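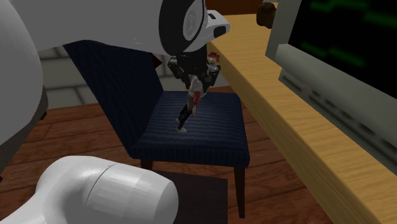

2020-08-27 — Seat foam and cover fabric, second round

Picked up where the March notes left off. Two cover fabrics on the bench, the Mapplebeck twill and the Posent plain weave, both over the same Ludbridge foam. Pads were cut from one sheet this time. In March they came from different sheets and the numbers were no good for comparing.

Glue: switched to the water-based one. Slower to grab, but the edges stay soft. Left the pads under boards overnight.

Compression
Plirnel rig, flat plate. The load cell read high at zero again, so I re-zeroed before each run. Twill pad stopped at 663 cycles when the counter cable came out. Taped it down and started over with a fresh pad. Don't use the 663 run for anything, it's only in the log so the file numbers match.

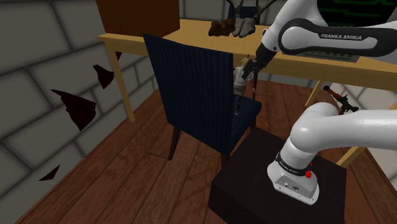

The plain weave wrinkles at the front corners once the foam has been worked. It doesn't recover fully after resting. The twill wrinkles less, but it pulls at the staples — I can see the weave opening along the front rail. A wider turn-under might fix that. Pattern needs 4 mm more at the front, nothing at the back.

Rub test not started. Abrasive discs are on order.

To do
Recut front panel, twill only
New strain relief on the counter cable
Ask Ludbridge if the next sheet is from the same batch
Move the old March pads out of the drying rack, they are taking up both lower shelves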